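Posted in: Talks & Handouts

Buying a box-folding cell: speaker notes
Dilwyn Kemeys, March 16, 2022

Slide 1. Say hi, thank Rhydian Gittins for the invite. I love this stuff, so slow down! We're talking about how to plan the spend on a two-arm cell before any metal gets ordered. Our project name is Kivi. Start in simulation, it's the cheapest place to find out your table is too small.

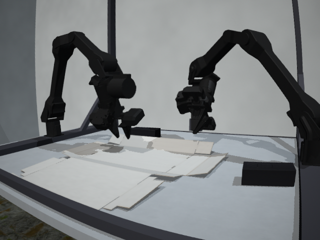
Slide 2. The arms are the line everybody budgets for. Then come mounts, frame, grippers, spare fingertips (order spares on day one, please). Our first quote from Stultora left out the frame completely. Adding it cost us $3,961, and I still think it was money well spent.
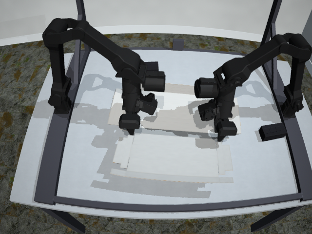
Slide 3. Lead times. Grippers were quoted at 21 weeks, so they go on the order first. Pause and let people write that down.
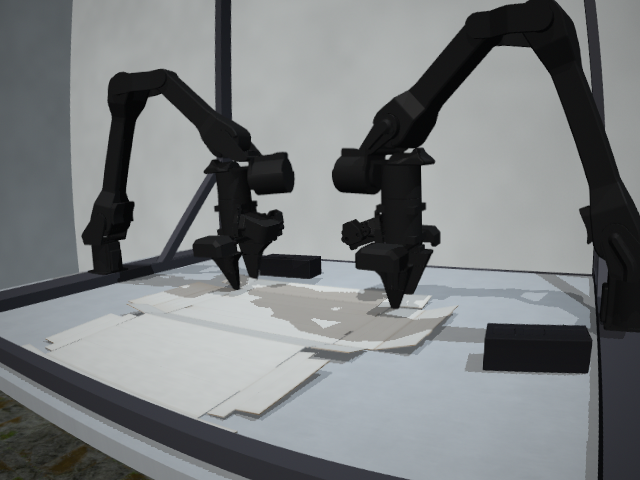
How much should we hold back for changes?
We set aside roughly $3,000 for fixtures and rework, kept on its own line so it can't get eaten by shipping.

Slide 4. Box blanks! Budget for a big stack of them, and get them from the supplier you'll really use. Fold lines vary, and your test runs should cover that. Ask for three sample lots before signing.

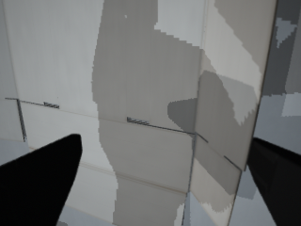
Simulated cell, close view between the gripper fingers.

Take questions, then hand out the cost sheet.

Contact: Drolura Talks | © 2022 Drolura | Back to top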